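Bench 3 – handover drops, continued

Third drop since the finger swap, so writing it all down before anyone changes more settings. Task is the can handover: left picks, brings it to the middle, right takes it, left lets go. Ran 20 cycles after lunch. Cycles 1 to 13 fine. On 14 the left opened before the right had closed and the can went down on the board and rolled. Jirayu hit the stop. Both arms held position, no contact with each other.

Log says the right gripper reported "closed" while its motor current was still near idle. Left took that as its cue. So the release went on position only, and the force check never ran. Gadisa found the check had been turned off in the Konanar config when we were tuning the old fingers. My fault, I never put it back.

Reran the rest at quarter speed with a hand on the stop. 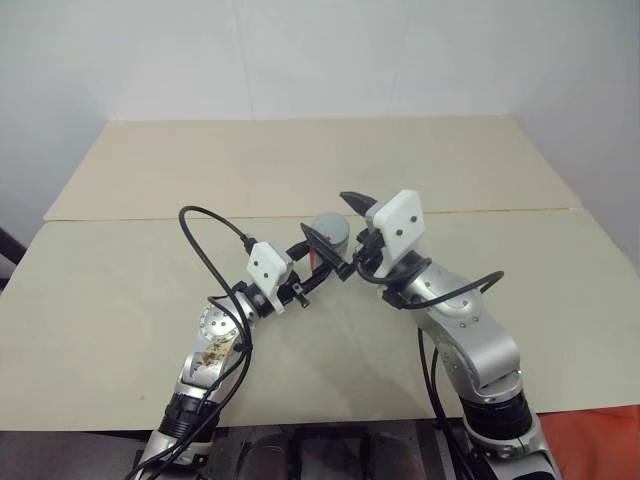
Lurkby, October

Left has its fingers across the front of the can and the right is coming in at its side. From this pose the two tips have very little room between them. If the right is a bit high or turned at the wrist it can reach its closed position without a proper hold, and the old check would have caught it.

Cable on the left still makes that big loop over the board. Not the cause today as far as I can tell, but Nelly wants it tied closer to the arm before we go back to full speed. Same for the right.

Changes made:
Force check back on, both sides.
Left waits for current on the right, then a short pause, then opens.
Timeout goes to hold – it used to go to release.

Still open: why "closed" comes early. Hildegard thinks the zero moved when the fingers were changed. Will re-zero the right on Friday and compare. No full-speed handovers until then, and nobody reaches in with the drives on, even for a can that has rolled.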